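Playing the destroyer Dunbar: a guide for new captains

Dunbar is the Tier V destroyer at the end of the short Hustonent escort line. Most players come to it after the Stumby, which is slow and forgiving, and lose their first few matches in it by driving it the same way. The ship has little armour and not much health. It does have a small turning circle, quick torpedo tubes and good concealment once the right upgrades are fitted. This page covers the build, the opening minutes and how to use the torpedoes. It assumes you know the basic controls and have played the tutorial battles.

Before you start

You need the B hull. The stock hull has one fewer rear gun and a rudder that takes too long to answer, so put your first experience into the hull and leave the engine until later. The torpedo upgrade comes second. The gun range upgrade can wait, as you should not be firing at long range in this ship anyway.

Upgrades

Slot 1: Main armament protection. Dunbar's turrets get knocked out often.
Slot 2: Engine protection.
Slot 3: Torpedo tube traverse.
Slot 4: Concealment. If you are short of credits, buy this one and leave the others empty for a while.

For consumables, take smoke and the engine boost. The alternative to the boost is a weak hydrophone that only works when you are nearly on top of the other ship. I tried it for 40 matches and went back.

Captain skills

Take the early warning skill first, then the one that reloads torpedoes faster, then concealment. A captain moved over from Stumby will have a retraining penalty, but the skills that matter are the same and you can play through it. Do not spend premium currency on this.

The opening

1. Look at the team lists while the match loads. Count the enemy destroyers and check for a carrier. With a carrier in the match, stay within reach of a friendly cruiser for the first part of the game.

2. Pick the cap nearest to you and go towards it at full speed. Turn off your anti-aircraft guns by pressing P, or planes will spot you from further out.

3. Slow to half speed before you enter the circle and turn so that your bow points out again. You want to be able to leave without making a full turn under fire.

4. If you are spotted and cannot see who is spotting you, leave. It will usually be another destroyer with better concealment, and Zadolik is the usual one at this tier. She beats you in a straight gun fight unless she has already lost a third of her health.

5. If you are not spotted, stay in the circle and keep moving in short bursts. Use smoke only when you have an escape route and a full set of torpedoes.

Using the torpedoes

The tubes are in two sets, one each side of the rear funnel, and both can fire to port or starboard. Fire one set narrow at the aim point the game gives you. Wait a few seconds, then fire the second set a little ahead of it or behind it, depending on which way you think the target will turn. Battleships at this tier tend to turn away, and cruisers tend to turn in.

Do not fire from behind your own team. Dunbar's torpedoes are quick but they run a long way past the target, and the penalty for hitting a friend is heavy.

In my last 231 matches most of my torpedo hits came in the middle part of the game, when people are looking at their guns and have sailed in a straight line for too long. If nothing has come into range early on, keep the tubes loaded and be patient.

Guns

Use high explosive on everything except other destroyers showing you their side, where armour piercing does well at close range. Aim at the upper works of battleships to start fires, then stop shooting before they turn their secondaries on you. Every shot raises your detection range, and it takes a while to drop again.

Common mistakes

Sitting still in smoke. Torpedoes will be sent into it. Keep the ship rocking forwards and back.

Chasing a damaged ship round an island. There is often a second one behind it.

Using the engine boost to get to the cap. Save it for leaving.

Dunbar gets better with the October balance changes, which took 200 metres off her detection range. Eleven skill points are enough to play her well, and anything you earn above that can go into survivability.

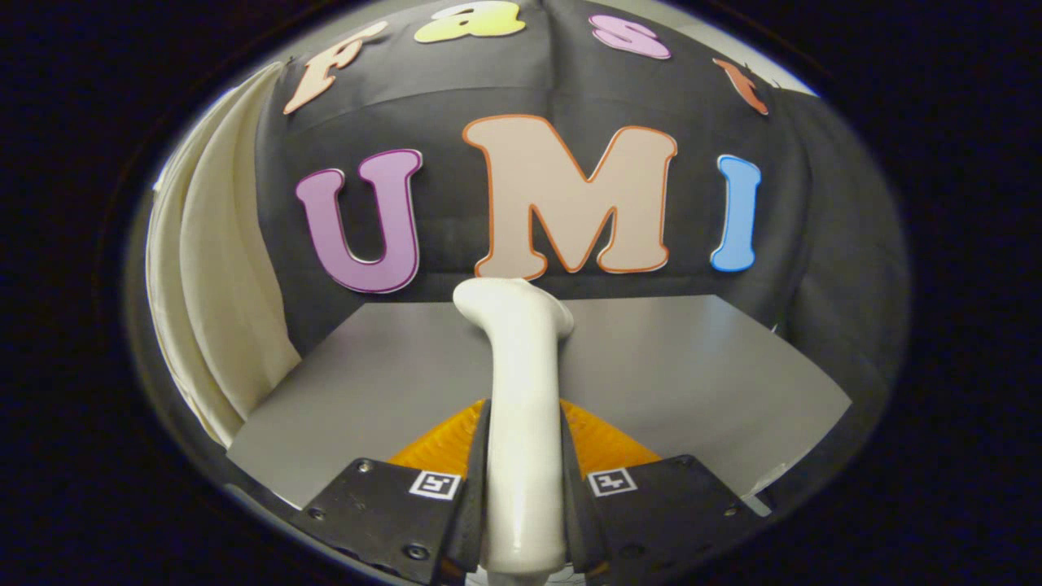

Once you have the next ship researched, keep Dunbar in port if you have the slot. She is cheap to repair, and the same captain can be used in both.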